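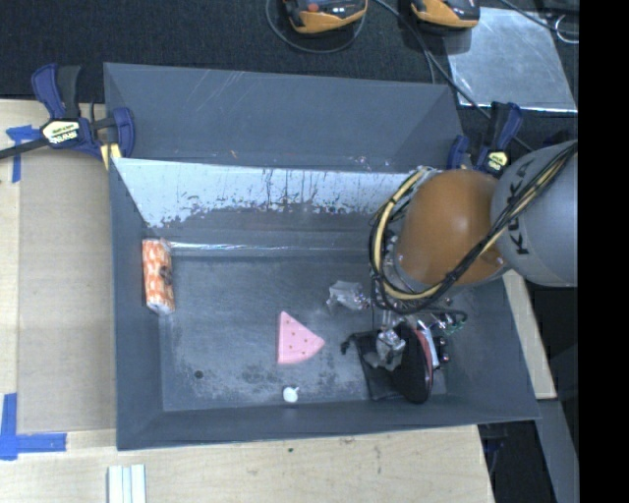
Dorothy Bainbridge thinks the planner should just be given more time. She left this under my last post, along with the suggestion that 2000 milliseconds is stingy and that I'm starving a perfectly good algorithm to make my cycle times look nice. I do like my cycle times to look nice. But I went and checked, and the trouble is somewhere else, and it's mostly mine.

For anyone who skipped last month: the bin picking stack has three parts. Pruvitz does perception, which means it takes a depth image and hands back a list of grasps it feels good about. Savlow does motion planning, which means it takes that list and rejects it. Between them sits a node I wrote in August called the broker, whose job is to be polite to both sides and keep track of time.

The complaint was that Savlow timed out a lot. I'd start a run, the first few picks would go fine, and then the arm would hang there over the bin thinking about its choices until the clock ran out. I assumed what Dorothy assumed. Narrow space, steep walls, a wrist with cables looped around it, long search. So I raised the limit to ten seconds and made tea. It timed out at ten seconds too, with the same expression.

Then I did what I should have done first and read the log. I'd saved 1769 planning requests from the Dikbridge runs, and I wrote a small script to sort them by how they ended. Of those, 1058 had failed. Fine, I knew it was bad. What I hadn't known is that nearly all the failures had a goal pose that was already in collision before the search began. Savlow was being asked to find a path to the inside of a wall. It has no setting for telling you this. It simply looks until you stop it.

So why were the goals in the wall? Two reasons, and I would like it noted that only one of them is stupid.

The stupid one first. The collision model of the bin had straight sides. The bin does not have straight sides. I had drawn it as five boxes one evening, meaning to come back and do it properly, and you can guess how that went. The sloping walls lean into space my model called free, so I'd padded everything by a couple of centimeters to be safe, and the padding ate most of the floor near the edges. Anything leaning up against a side was, in the planner's view, part of the masonry. That orange and white package on the left had no reachable grasp at all. Pruvitz loved it, too. It kept putting it at the top of the list, Savlow kept refusing, and the broker kept sending it back with a fresh timestamp.

I now use a mesh with the real slopes and a padding of 4 mm, and I've stopped being afraid of it.

The other reason is perception, and I have more sympathy for it. Crumpled see-through plastic gives you a point cloud that looks like weather. Some of the points land on the near folds, some on the floor behind, and some are simply made up. Pruvitz fits a surface through the lot and places a grasp with great confidence a thumb's width under the floor. Black things on black things are a different misery: the black pouch with that black oval item sitting partly on it tends to come back as one object with a hole in it, and the grasp goes for the hole.

I haven't fixed this. I've put a bouncer on the door. Before anything reaches Savlow, the broker now runs the goal pose through a plain inverse kinematics solve and one collision check. If the gripper is in a wall, or under the floor, or the arm would need another elbow, the grasp is dropped and marked with the reason. The check is quick enough that I can run it on the whole list and still have most of the budget left for planning.

```
if not ik.solve(goal): drop("no_ik")
elif world.hits(goal): drop("goal_in_collision")
elif seen_recently(goal, 2): drop("asked_already")
else: savlow.plan(goal, limit_ms=2000)
```

The third line is for the package, or any other object of desire. After two refusals on a grasp, the broker stops asking until the picture of the bin has changed. Before that, I had built a machine for asking the same question forever, and blamed the thing being asked.

I replayed the saved requests through the new broker, and the long hangs are gone. The dropped grasps now show up in Negash as a colored strip along the timeline, which is much nicer to look at than a stack of timeouts, and I've spent more time choosing the colors than I'd care to admit. (No IK is mustard. I'm still not sure about the mustard.)

The limit stays where it was. Dorothy, if you're reading, I did try it your way, and I have the tea stains to prove it. You were right about one other thing, though: the retry counter resets whenever the node restarts, and I restart the node constantly. That's on the list for next week, right under the cable model, which at the moment is a fat cylinder around the wrist and a good deal of optimism.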